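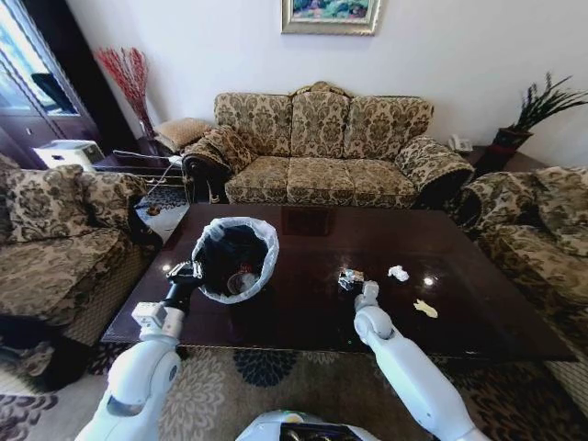
Llinos Gape asked after the last lecture why the planner doesn't just pick the nearest piece of litter every time. It can, and for a single arm that is a fair first choice. With one arm holding the bin and the other picking, the nearest item may force the two arms to cross, so we score items on the whole path to the bin.

The cost for each item has 2 terms:
– path length from the gripper to the item, then to the bin opening
– smallest gap between the arms along that path

Glossy tabletops need care. Glare spots can come back from the detector as white tissue. Set the confidence cutoff at 60 out of 100 and ask for the same detection from 3 head positions before you send a grasp.

The wrist camera runs its own detector. It sees the fingers at all times, so mask them out with the fixed template in the Flalix folder. Clear plastic sheeting gives poor depth values, and almost any reading off it should be treated as unknown space. 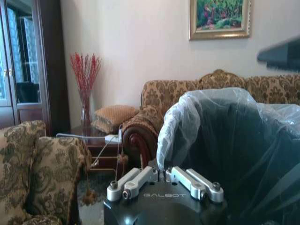 Exercise for next time

Write the cost function and run it on the Prostau log. Plot both terms for every item. Send your code to Remo Gentile by February 24, 2020.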